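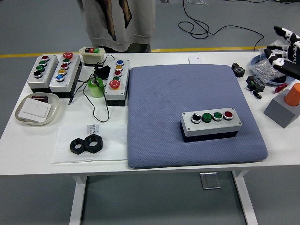
Zuleica Tavares

Unit 13. Operator controls and the shared bench

Reading before the session: chapters on stop functions and on control devices in the course binder. Bring the marked-up copy of the Kan procedure from Unit 12. The Skevex cell manual is on the shelf by the door and does not leave the lab.

1. Scope

This unit covers push-button stations used with small robot cells and the condition of the bench in front of the robot before a task starts. It does not cover light curtains, scanners or interlocked gates. Those come in the August block with Everaldo Lopes.

Three kinds of rule are used in these notes. "Standard" means a published document such as IEC 60204-1, ISO 13850 or ISO 10218. "House rule" means a rule of the Brernbridge lab, which is binding here and nowhere else. "Practice" means something we recommend and may argue about. In written work, state which one you are citing. A house rule quoted as a standard is marked as an error even when the number is right.

2. Button colors

Color is the first thing an operator reads and the last thing some builders check. For machines under IEC 60204-1 the main points are:

Red is for emergency actuators. It may also be used for stop, but the standard discourages red for an ordinary stop button close to an emergency device.
Red is not used for start.
Green may be used for start. It is not used for stop.
Yellow is for response to an abnormal condition.
Blue is for a condition requiring mandatory action, such as reset.
Black, white and gray have no single fixed meaning and need a legend.

Compare the stations on the table. The gray box at the far left has a red button, two green buttons and a black selector knob. Two green buttons in one column tell the operator nothing about which motion each one starts. The color is allowed and the legend has to do the rest. The box lying on the cushion raises the same question with its controls running sideways.

The taller box beside the first one carries a red mushroom head, then green, red, yellow and blue. The box further right, past the green tape, has the same set of colors. Both put a plain red button on the same enclosure as a red mushroom head. An operator who is told "hit the red one" has two choices. For new designs in this course, use black for the ordinary stop when a mushroom head is on the same enclosure. (Practice. The existing stations stay as they are.)

3. Orientation

Turn a station around and its order reverses. On the taller left box the mushroom head is at the back of the column. On the third box it is near the front, with blue at the far end. A person who has learned "emergency is at the top" on one station will reach for blue on the other.

House rule 3.1: A station in use is fixed, or is held in a bracket that allows one orientation only.
House rule 3.2: Where two stations serve one cell, the emergency device is at the same end of both, as seen by the operator.
House rule 3.3: A station that is on the bench as a workpiece is never also the station in use. The live emergency device for the cell is mounted off the work surface.

Rule 3.3 was added after a Skilla exercise in which a student pressed the mushroom head on a loose training box and waited for the arm to stop. The box had no connection to the cell. The partner stopped the arm from the live device. The report is number 49 in the incident folder and should be read in full, including the sketch.

The standards support the rule. Where an emergency stop can be detached or disconnected, confusion between active and inactive devices has to be avoided, by design or by information for use. Storing inactive devices out of reach is one accepted measure. A bench where such devices are the objects being handled needs the other measures: a clear label, a fixed live device, and a briefing.

4. Emergency stop function

Points that will be needed for the worksheet:

a) The function is available and operational at all times, in every operating mode.
b) It overrides all other functions.
c) It is stop category 0 or stop category 1. Category 2 is not permitted for emergency stop.
d) The actuator latches. Releasing it does not restart the machine. Restart needs a separate deliberate action.
e) It is a complementary measure. It does not replace guarding or speed limiting, and a risk assessment that relies on it as the main measure is sent back.

Point (c) matters for a hand that is holding something. With category 0, power to the drives is removed at once. Whether the fingers stay closed depends on the hand. Before any task with loose hardware, find the statement in the manual that says what the grip does on loss of power. Where there is no statement, treat the load as dropped and plan the area under the hand accordingly.

5. Condition of the bench

The bench is part of the cell. The following apply to any table within reach of the arm.

5.1 Cables. No cable crosses the path between the hand and its target. Adapter leads are routed to the back edge and held down. A thin black lead on a white table is easy for a person to see and easy for a finger linkage to catch. (House rule.)

5.2 Floor. Cables on the floor are coiled, covered or moved behind the yellow line before a person walks there. (House rule.)

5.3 Small parts. Nuts, caps and similar parts are kept in a dish, on a plate or in a bag. Parts put out singly as targets are recorded on the task sheet and accounted for at the end. The two hexagonal nuts on the paper would each need an entry. (House rule.)

5.4 Bags. A clear plastic bag deforms when gripped and hides its own opening. Close it or empty it. An open bag is not lifted over other work. (Practice.)

5.5 Soft surfaces. A cushion lets a workpiece tilt when pressed. Do not use one under a push-button station if the task is to press the buttons. For pick-up tasks it is acceptable, and it protects the enclosure. (Practice.)

5.6 Persons. With the arm enabled, a person at the far side of the table stays at least 300 mm back from the table edge unless the task sheet names a handover. This is a house figure for our slow bench tasks. It is not a separation distance under any standard and is not to be used as one in a risk assessment.

6. Functional test

The live emergency device is tested at the start of each session, before the first automatic motion. Procedure, from Kan section 2:

Enable the arm in reduced speed mode.
Start a slow motion clear of the table.
Press the device. Confirm that motion stops.
Release the device. Confirm that nothing moves.
Reset, then restart with the separate start control.
Enter initials and result in the log.

A failed step ends the session. Do not repeat the test in the hope of a better result. Tag the cell and tell the instructor.

In the Skevex cell the contact block is replaced after 2,000 logged operations or when the actuator no longer latches cleanly, whichever comes first. The count includes tests. This is a lab maintenance interval.

7. Worksheet

Hand in one page per pair.

Draw the face of a station for a two-axis bench fixture: start, ordinary stop, reset, mode selection, emergency stop. Give the color and legend of each control and cite the rule you used.

Take the table at the head of these notes. Apply section 5 and write the changes needed before a task of picking up the bag of hardware. Order them by what you would do first.

State the stop category you would choose for that task and what you assume about the grip. Give the page of the manual.

Corrections to these notes go to me. Questions about the Skilla exercise sheets go to Everaldo Lopes.

Revised Jul 24, 2023. Replaces the earlier Unit 13 handout; rule 3.3 and section 5.6 are new.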